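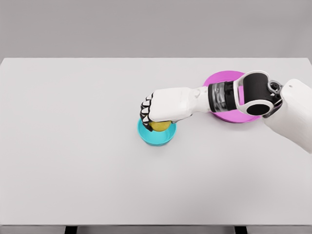 The practice table, hand at the bowl.

The simulator went up on the screen in the break room on a Monday in April, where the lunch menu used to be. It showed a white table, a blue bowl, a pink plate and a hand. You could watch the hand while you ate your sandwich. Most of the packing line did.

I had been at Foria for 7 years by then, all of them on fruit trays. The job is simple to explain. Fruit comes down the belt, you take it, you turn it once to look for soft spots, and you set it in the tray with the good side up. A fast shift is 200 trays. I was never the fastest but my trays did not come back.

The hand on the screen was learning to do one piece of that. Its fingers closed over something yellow in the bowl, and the engineer from Vivholm told us the plate was where it was supposed to end up. She said the hand would try it over and over on a computer before anybody bolted a real one to our floor.

"How many times?" asked the woman who worked across from me.

"As many as it takes," the engineer said. "It did 1601 last night."

The woman across from me put the lid back on her soup. She had started the same month I did, and we had spent those years facing each other over a belt, close enough to talk but too loud to hear, so that we had worked out a set of faces. There was a face for the supervisor coming and a face for bad fruit. She made one at me now that I had not seen before.

In the afternoons the engineer took us one at a time into the old label office and asked what our hands did. I had not been asked that before and I was bad at it.

"How do you know it's soft?" she said.

"I pick it up."

"And then?"

"Then I know."

She waited with her pen over the page. I told her to bring me a lemon. She went out to the line and came back with two, and I held one in each hand and shut my eyes. After a while I said the left one would be brown inside by the end of the week. She asked which finger had told me. I said it was the thumb, but I was guessing. She wrote down thumb.

We cut it open on a paper towel. There was a small tan spot near the stem. I was pleased, and then I thought about what I had just given her, and I went back to the belt.

The company held a meeting about it. No one would be let go, they said, and as it happened no one was. Two of the lines would be joined and the rest of us would be trained as cell attendants. An attendant looks after four hands. You clear the jams, wipe down the fingers and press the green button when the light goes amber. The pay was a little better. The chairs were a lot better, because before that there had been no chairs.

The woman across from me took a job at Stiria, out past the Okonkwo bridge, where they still packed by hand. She said she didn't want to sit down all day. On her last shift she left her gloves on my side of the belt, folded one inside the other.

The real hands came in crates at the end of summer. Mine were numbered, and the one I got to know was 727. It was steady and quieter than I had expected. It picked up a lemon, paused, and put it on the tray. When it found a soft one it moved it to the reject chute, and it was right most of the time.

The pause bothered me for weeks. The other fruit packers had turned the lemon over in that moment, but 727 only held it, a little to one side, and squeezed. I finally asked the engineer about it when she came by for the monthly check.

"That's the thumb," she said. "We added it after we talked to you."

I sat back down in my chair. The light went amber on the far end and I got up again and pressed the button. It is a wide cell – you can't see a face across it – and by then the break room screen was back to showing the lunch menu. Tuna melt, lentil soup.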